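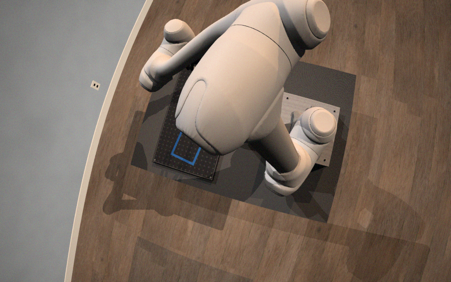 Re-oiling a table top restores a surface that has gone dull or taken water marks. The method below is for bare or previously oiled wood and should not be used over lacquer. Work out the area first. A round top of radius 59 cm needs one thin coat on the face and a second pass on the underside, or the boards may cup. On a round top with a pale rim around brown planks, as here, the rim is masked before any oil is opened, because oil will darken it for good. Clear the top completely, mats included – wood under a mat left in place for months is often a different shade from the rest, and sanding has to even this out.

Preparation

1. Wash with warm water and a little soap. Leave overnight.
2. Sand with 120 grit, then 180, always along the grain. On a round top the grain does not follow the edge, so ignore the curve and keep the strokes straight.
3. Vacuum, then wipe with a barely damp cloth.
4. Run low-tack tape along the inside of the rim in short lengths of 5 cm or so. Longer pieces will crease on the bend.

Oiling

1. Stir the tin. Do not shake it.
2. Apply with a lint-free cloth, working from the centre outwards.
3. Wait 15 minutes, then wipe off everything that has not soaked in. Sticky patches are nearly always caused by skipping this.
4. Allow 24 hours at room temperature. Repeat once.
5. Pull the tape back on itself at a low angle before the second coat has set.

Lay used cloths flat outdoors to dry. Folded oily cloths can catch fire without a flame.

Kibet Athumani
Last revised 2019-12-18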